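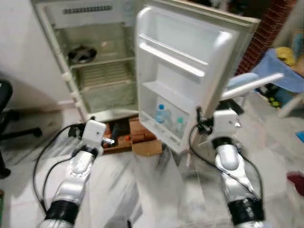

Open day at the Gunden appliance workshop, Tituvham

I went in June, in the afternoon, after a neighbor gave me a leaflet. Gunden takes in used kitchen appliances, cleans and repairs the ones worth saving, and sells them out of the front of the same building. The open day is the one time in the year they let people past the counter. Entry was free and you signed a sheet at the door.

Getting there

The 264 bus from Pickering stops at the end of the road. From the stop it is a short walk past the tile yard, and the entrance is on the side of the building, not the street. The parking lot was full when I arrived. There is a bike rack that holds four or five bikes.

The refrigerators

Most of the visit is refrigerators, and I was there mainly for those. I have a second kitchen in the back of the house that needs a small one.

The compact white one with its door wide open was the one I spent longest on. It stands up off the floor on bricks and wood, reddish-brown, with a flat piece of cardboard down at the front corner under the door. I have had mine at home up on bricks for years, and the height makes a difference when you are getting things out of the bottom.

It had not been cleaned up for show. The inside walls are off-white with grime on them, and the crisper section at the bottom is stained a faint greenish gray. There was a dark, shiny thing on the upper shelf, a bowl or a lid. The door had two plastic water bottles in the deep bin at the bottom, a taller one with a blue cap and a smaller one with a green cap. I liked the door. The bin is deep enough for tall bottles, and there is a long bar across the upper part to hold things in.

Uriel Ochoa took our group through the workshop. He has been at Gunden for nine years. His advice on buying a used refrigerator was mostly about the door. Close it on a strip of paper and pull. If the paper slides out with no drag, the gasket is worn or the door is hanging crooked. Do it at the top, the side and the bottom. He also said to look at the hinge side, where people forget to wipe.

Stains on the plastic do not worry him much. They use warm water and baking soda first, left on for a while, and then a soft brush for ridged shelves, where a cloth will not get into the grooves. Smells are harder. If a cabinet still smells after two cleanings and a few days with the door open, they strip it for parts.

Someone asked about freezer compartments and scraping off ice. He said never to use a knife - unplug it, leave the door open, put towels down and wait.

The parts room

Behind the workshop is a room of shelves with door bins, drawers, hinges and thermostats. According to the board by the door they had 3794 parts on the list this year. You can bring in a broken bin and they will try to match it. I had the measurements for a Farnex drawer with me and they found one in a few minutes. It is a slightly different white from the rest of my refrigerator, but it fits.

The shop

Prices are on paper tags. The small refrigerators started at 60 and most were well above that. Everything sold from the front comes with a three-month guarantee, and delivery is extra outside Tituvham. They write the work done on the back of the tag, so turn it over before you ask.

I put my name down for a compact one and was given ticket 767. They call when something in the right size is ready. The wait is usually a few weeks in summer, when more people want them.

Practical notes

The floor in the workshop is uneven, so wear flat shoes. There is one restroom, by the parts room. Coffee was on a table near the entrance and ran out before four. The tour takes 40 minutes if your group does not ask much, and ours took over an hour. Bring the width, height and depth of your space written down, and check which way your door needs to open. I had forgotten that last one and had to phone home.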